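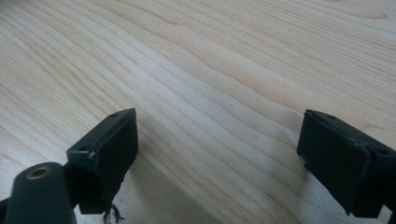
Figura 4. Superficie de madera clara con veta ondulada, más cerrada en unas zonas y más abierta en otras.

4.2. La veta, el mate y lo que la gente llama «madera sin nada»

Llegamos a la parte que más me ha divertido escribir, y también la que más discusiones me ha costado con Aurel Bălan, que leyó los borradores y me los devolvió llenos de flechas. En la sección anterior hablaba de mesas y encimeras oscuras, de esas que en las casas visitadas casi siempre llegaban heredadas y con su historia a cuestas. Ahora toca lo contrario: las superficies claras, rubias, tirando a crema, con ese punto rosado que cuesta nombrar y que en las entrevistas apareció como «color galleta», «color pan sin tostar» y (mi favorita) «color de cajón por dentro».

La de la figura 4 es un buen caso para empezar, porque tiene casi todo lo que los participantes señalaban con el dedo cuando les pedía que me explicaran por qué una madera les parecía «de verdad». Las líneas cruzan la superficie en diagonal, onduladas sin exagerar, y a ratos se aprietan y a ratos se abren. Arriba a la derecha la curva se hace más marcada, con unos arcos suaves, y hacia el centro todo se relaja otra vez. Entre banda y banda hay vetas algo más tostadas. El brillo es muy poco, mate casi del todo, y yo no me atrevería a decir a simple vista si lleva un acabado ligero o si no lleva nada. Tampoco diría la especie: la veta sola da para sospechar, y en este trabajo he procurado no convertir sospechas en nombres.

Esa duda sobre el acabado, por cierto, era de todos. Visité 21 hogares entre Nellach y los pueblos de alrededor, y en cada uno hacía la misma pregunta tonta al llegar a la cocina o al cuarto de trabajo: ¿esto qué lleva? Las respuestas iban de «aceite, creo» a «lo que traía», pasando por una señora que me contó con muchísimo detalle la cera que había usado en la mesa de al lado y nada sobre la que le estaba preguntando. Me parece un dato precioso. La gente convive a diario con una superficie, apoya en ella el pan, las facturas, los codos, la limpia varias veces al día, y la categoría en la que la guarda mentalmente es «madera sin nada». Lo transcribo tal cual porque la expresión salió sola en bastantes entrevistas, y al principio la tomé al pie de la letra. Error mío. Cuando empecé a repreguntar vi que «sin nada» quería decir «que no brilla».

Aurel sostiene que aquí hay un prejuicio reciente contra el barniz, aprendido en los catálogos. Yo no lo veo tan claro – varias personas mayores de la muestra, que de catálogos no quieren saber nada, decían exactamente lo mismo y con más convicción. Para ellas el brillo iba unido al mueble del salón, al de las visitas, y el mate a la mesa en la que se trabaja. Es una distinción de uso antes que de gusto, y en las transcripciones aparece unida a verbos muy concretos: amasar, planchar, coser, cortar, «tener las cosas por medio».

Vuelvo a la veta. Al preparar las entrevistas había pensado que la mención más frecuente sería el color, y me equivoqué otra vez. Lo primero que hacían casi todos era seguir una línea con el dedo. Empezaban en el borde, la acompañaban un trecho y se paraban en el sitio donde se curvaba o se juntaba con otra. Allí venía el comentario: «mira, aquí hace aguas», «esto parece un mapa», «de pequeño mi hijo decía que era un río». En mis notas de campo lo llamé el recorrido, y con ese nombre se quedó en la codificación. Me di cuenta tarde, ya con unas cuantas visitas hechas, de que el recorrido casi no se daba en tableros de dibujo muy regular. En las superficies onduladas como la de la figura, en cambio, era difícil evitarlo (yo misma lo hacía mientras esperaba el café, y ya no sé cuántas veces he tenido que tachar en el cuaderno mi propio comentario).

Para comprobarlo con un poco más de orden monté una prueba pequeña en el taller de Stanciu. Pedí prestadas muestras de madera clara con vetas distintas y dejé que quien quisiera las tocara antes de hablar conmigo. Participaron 57 personas en dos tardes de diciembre, con bastante frío y una estufa que hacía lo que podía. No les pedía que puntuaran nada. Les decía que eligieran la que pondrían en casa y me contaran dónde. Recogí unos 200 comentarios aprovechables, descontando los que hablaban de la estufa, y los agrupé con las mismas etiquetas de las visitas para poder comparar.

Lo que sale es menos redondo de lo que me habría gustado, pero interesante. Las muestras de veta ondulada se elegían mucho para mesas y muy poco para suelos. «Me marearía», me dijeron tres veces con esa misma palabra. Las de líneas finas y apretadas se llevaban a baldas y armarios. Y las que mezclaban las dos cosas, zonas densas y zonas anchas en una misma pieza, dividían a la gente: unos las encontraban vivas y otros, revueltas. Un carpintero jubilado las defendió con tanto entusiasmo que tuve que parar la grabadora y empezar la entrevista de nuevo.

Otra cosa que no había previsto es la luz. En una superficie mate y clara, la zona iluminada se ve más pálida y parece otra madera. En la propia figura 4 la parte de arriba, hacia el medio, queda más blanca que la de abajo, y la tabla ni siquiera es grande en lo que alcanzamos a ver. En las casas esto provocaba conversaciones enteras sobre si la mesa «se había comido el sol» junto a la ventana. Puede que en algunos casos así fuera. En otros bastaba con correr la cortina para que la mancha desapareciera, y el dueño se quedaba mirándola con cierta desconfianza.

Por eso, en el protocolo que acordamos después con la gente de Prindance, las descripciones de color se toman siempre dos veces, con luz natural y con la lámpara habitual de la habitación. El cuestionario de Fledska que habíamos adaptado al principio pedía un solo tono por superficie, y lo dejamos fuera en la segunda ronda. Las respuestas de la primera las conservo aparte, con su advertencia, y no las uso en los recuentos de la sección 5.

Queda el tacto, del que hablo enseguida. Adelanto solo que «liso» y «suave» no se usaban como sinónimos, y que me costó varias visitas dejar de escribirlos en la misma casilla.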